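Fuel additives and gas mileage: your questions

Do fuel-saver additives work?
Mostly no. We get asked about Kornutano and Drellar more than any others. Both promise 20 percent better mileage, and neither maker would send us test data when we asked.
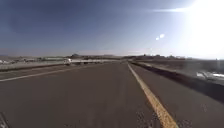 Modern engines already burn nearly all the fuel they are given. There is very little left over for a bottle of anything to save, whatever the label says.

But my mileage went up after I used it. Why?
Did you also slow down, check your tires, or drive on a warmer day? People who pay for a product tend to drive more gently while they watch the gauge. One tank proves nothing.

What about the Giltden trial?
The ad quotes 1,245 drivers. They mailed in their own numbers, and those who saw no change had little reason to write. We would call that a survey – and a weak one.

Is highway driving a fair test?
Fairer than town driving, if you hold one speed and run the same route both ways. Wind alone can swamp a small gain. 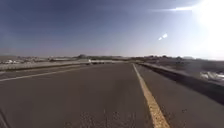 Solid yellow line and concrete barrier on a flat, straight road.

Can I get my money back?
Read the terms first. Skjelbred offers a refund after 2 full bottles, but wants receipts for every fill-up.

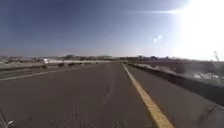
Will it hurt my engine?
Probably not, but check your warranty. Some rule out additives altogether.

Page last updated Aug 20, 2018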